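Home | Articles | Authors | Submit
Category: Robotics / Control and Perception

4. Task Planner and Pose Correction

The planner in Mivow is written as a small tree of skills, where every skill has one entry check and one exit check. For the disassembly of desktop computers we use 11 skills. The tree was first drawn by hand by Mayuree Thongdee and later moved to a text format, so that the order of the parts can be changed without to compile the code again. A part that leaves the case must receive a goal slot in the fixture tray before the arm starts to move. We found this rule necessary, as the earlier version planned the slot too late and the arm had to wait in the air.

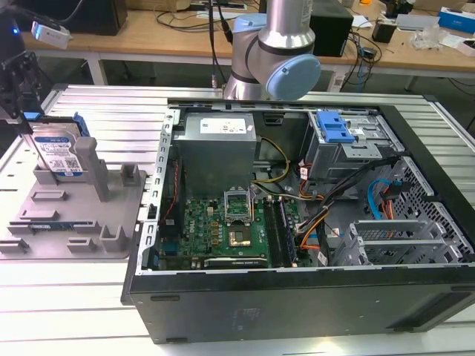 The second module is the pose correction. The fixed camera gives a first estimate of the part and of the slot, but its error grows near the metal rails of the case and of the platform, where reflections are strong. For this reason the estimate is used only to bring the gripper to a pre-insert pose. From there the wrist camera takes over. We trained the slot detector on 1,942 wrist images, and almost 1,000 of them contain strong reflections.

Fig. 4. Wrist view used by the slot detector.

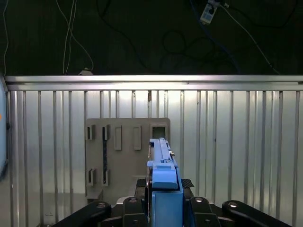
The detector does not search the full image. It first finds the outline of the board and then looks for the slots inside of it, which reduces the false matches on the background. Vertical ribs are the most difficult case for the edge filter of Kubíček, because they give long parallel lines similar to the sides of a slot. In Fig. 4 the ribbed metal wall stands directly behind the board, and the blue part in the gripper is also long and narrow. We therefore mask the gripper area before the line fitting. The mask is computed from the joint values and needs no learning.

When the two estimates do not agree, the planner keeps the wrist estimate and asks Aton, our motion server, for a slower approach. If the exit check fails again, the skill returns to the pre-insert pose and the failure is written to the log.

Previous section | Next section | References | Back to top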